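Handheld Gripper Comparison: Pre-Session Inspection Checklist, with Comments

Site: Mindudby bench area
Units under comparison: Groster (slotted jaw, handheld) and Zuvine (solid jaw, handheld)
Inspector: Dilruba Debnath
Date: 24/12/2019
Replaces the November sheet. Item numbers have changed.

Result codes: P = pass, C = pass with comment, F = fail, N = not checked.

Section 1. Jaws and mounting

1.1 Jaw faces free of cracks, burrs and glue residue. Groster P, Zuvine C.
Comment: Zuvine left jaw has a raised edge near the tip. Sanded flat. Check again before the glassware set.

1.2 Mounting plate screws seated, no visible gap. Groster P, Zuvine P.

1.3 Jaws meet evenly when closed on a paper strip. Groster C, Zuvine P.
Comment: Groster pinches at the tip first and lets the strip slide at the base. Within the limit, but it will show up on thin rims. Do not shim until the comparison is finished — a shim changes the grip width and the earlier results could not be used.

1.4 Trigger returns fully without help. Groster P, Zuvine P.

1.5 Cycle count read and written down. Groster 2,000, Zuvine 667.
Comment: The counts are too far apart for a fair wear comparison. Wear results from this session are to be marked "for information only." Pads on both units are due for replacement at 2,000, so Groster gets new pads before the next session.

Section 2. Camera and recording

2.1 Lens clean, no fingerprints. Both P.

2.2 Camera bracket does not move under finger pressure. Groster P, Zuvine F.
Comment: Bracket on Zuvine turned by hand. Tightened and retested, now P. Thread locker to be added after the session.

2.3 Jaw tips visible through full travel, open to closed. Both P.

2.4 Exposure locked before shiny items are handled. Both C.
Comment: With auto exposure on, polished steel darkens the whole picture whenever it turns toward the window. Lock exposure on the table surface first. The Veloso controller drops the lock after a restart, so this item must be repeated each time.

Section 3. Work area

3.1 Cables clear of the operator's feet. P.

3.2 Sink ledge wiped dry before any item is set on it. P.

3.3 Stop button within reach of the person beside the arm. P.
Comment: Tested from a seated position. The button must be pressed once at the start of each session, with the arm powered.

3.4 Sleeves above the wrist, no rings or loose straps near the jaws. P.

Section 4. Handling of large metal items

4.1 Item weighed and entered on the sheet before the first lift. P.

4.2 Item held by the rim only. Grip on the curved wall is not allowed with either unit.
Comment: Both units slipped on the wall of the steel bowl in November. Rim grip held in 62 lifts with no drops.
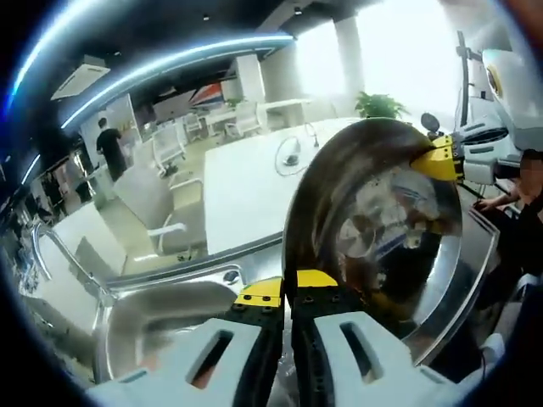
4.3 During a two-sided hold, one side stays still while the other adjusts. C.
Comment: If both sides move together the rim twists and the load goes to one jaw. The operator should call out "holding" before the other side opens. This was skipped twice during the warm-up and has been added to the spoken steps.

4.4 Lift height kept low over the sink until the grip is confirmed. P.

4.5 No contact between the two grippers when working on the same rim. C.
Comment: Clearance is small on anything narrower than the bowl. For smaller items use one gripper only. Zuvine is the wider of the two at the tip and needs more room.

4.6 Reflections do not hide the contact point from the operator. C.
Comment: Judge contact from the jaw edge, or from directly above if the camera view is unclear.

Section 5. Open points

5.1 Replace Groster pads. Owner: D. Debnath.
5.2 Thread locker on Zuvine camera bracket. Owner: D. Debnath.
5.3 Ask Veloso whether the exposure lock can be saved across restarts. No owner yet.
5.4 Glassware set: N. Not to start until 1.1 has been repeated on Zuvine.

Overall: both units released for metal and plastic items. Glassware on hold.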